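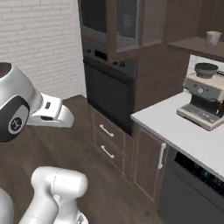

Notes from the shared shop, mostly on getting an arm to open a kitchen drawer in sim before you let it anywhere near real cabinets. We run the Flumico arm model in Nuvell, the free version, slow but fine. Start with bar handles. The drawers under the wall oven have slim white ones on dark wood and that's about as easy as it gets for finding an edge. Leave the gripper out in the open, left of the stack like this, and get your zero pose there. Nothing to bump. Save it. Save it again under another name.

Drawers before doors. Drawer is a straight pull. A door swings, and the wrist has to swing with it, and you will spend a whole evening on that.

Top drawer first, then the one under it. Do NOT copy the grasp from one to the other and just lower it, the elbow ends up in a dumb place. Re-solve it.

Close slow. Ours slammed for 28 runs before somebody looked at the damping on the drawer joint. It was set to zero. Check that first, save yourself the bother.

Handle slipping thru the fingers: raise friction on the pads a bit at a time. If you're cranking it way up, the grasp is crooked. Fix the grasp.

Loose stuff on the counter. Bowl on top of the espresso machine, mug up on the shelf. Lock them in place while you work on drawers, unlock later. One bad elbow move and you're chasing a bowl across the floor and the log is useless.

Dark wood plus black oven = muddy depth from the sim camera. Turn up the room light or add a second one. Don't recolor the cabinets, you'll forget you did.

For the real build (bench by the back door): we screwed a scrap drawer box to a Mahlangu stand, 16 inches off the floor. Cheap white bar handle, two screws, blue threadlocker. They do work loose. Tape on the floor where the base goes, or every session starts with a half hour of measuring.

Soft pads: Grerau sheet rubber, cut with a utility knife, contact cement, leave overnight under a clamp. Wipe with alchohol first.

E-stop on the side you stand on. Sounds obvious. Ours was behind the arm until September.

Speed at 10 percent for anything new. Hand on the button. Once it opens and closes clean in sim with the start pose nudged around a little, try it on the box. We did 102 clean ones first, overkill probably.

Still to do: the door by the corner with the vertical handle. Will add notes when it works.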